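September 14, 2009
14 comments | 9 shares

3.2 Moving produce from basket to bag

We were delighted by how much there is to learn from so plain a chore. The Shemweta home study logged 186 bagging sessions, and in 113 of them the bag was standing open on its own beside the basket. That small habit matters a great deal. A bag that stands up leaves its mouth free, and firm, round vegetables go in easily. Leafy ones are more fun to study, because they fold and catch on the rim.

Figure 2. Produce, a white perforated basket and a clear plastic bag standing on a gray surface.

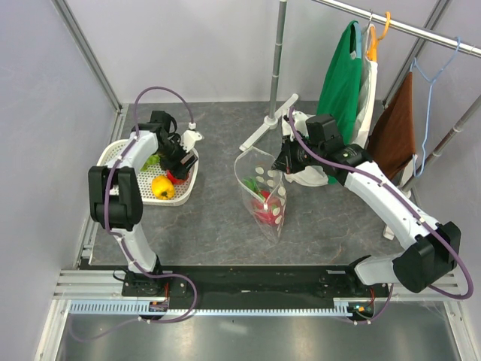
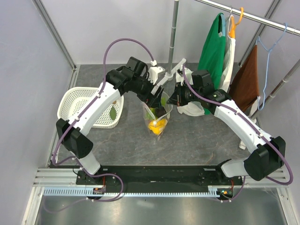
Order of packing was the real surprise for us. In the Nondholm sessions, heavy items put in first gave the bag a steady base, and greens laid over them kept their shape. Packing greens first was quicker at the start, but the bag leaned more often and had to be set upright again. We would love to see this repeated with paper bags, which the Dirkwood group began trying in February. Wet produce is another open case, and a lovely messy one.

This site uses cookies. By reading on you accept our cookie policy.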